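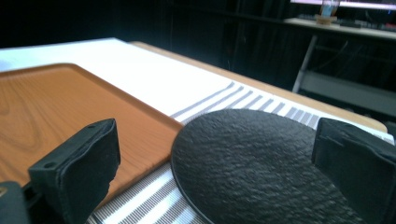 Black plate, wood-grain tray and striped mat on the white table.

The owner of Fitzgerald, the little tableware shop on Nerano Street, had the table half set when I got there, and she would not let me put my notebook down on it. "Anywhere but the mat," she said. So I balanced it on my knee for the whole hour, and my handwriting shows it.

I'd come to ask how a person sets a table for two when there's no room for a big one and no company coming. A lot of us are in that spot this November. She's been selling plates for nine years and has opinions about all of it!

"Start with the cloth," she told me. "People buy the plates first and then they're stuck." She likes a white mat with a thin gray stripe, run on the diagonal if the table feels stiff. I asked if that wasn't a bit fussy for a Tuesday-type supper (my words) and she laughed at me. "It takes you five seconds. You're already carrying it over."

Then we got onto black plates, which I have always been scared of. My mother had white ones, I have white ones, end of story. She loves them. "Put an egg on it. Put rice on it. You'll see your food for once." She prefers a speckled, stony finish to a shiny one and told me the shiny kind shows every fingerprint - I believe her, I own a shiny black teapot.

The tray was where we disagreed. I think a tray belongs under the coffee things and then back in the cupboard. She leaves one out next to the plate for the whole meal, for bread, salt, whatever you keep reaching for. "Warm wood next to black. I don't know why it works, I never went to school for it." She did warn me to look for a raised lip around the border, after an incident with some olives at her sister's place in Grikholm that she'd only tell me half of.

And napkins? "Paper is fine. Write that down." I wrote it down.

She's open until five most days, and the Cotska mats come back in stock after the holiday.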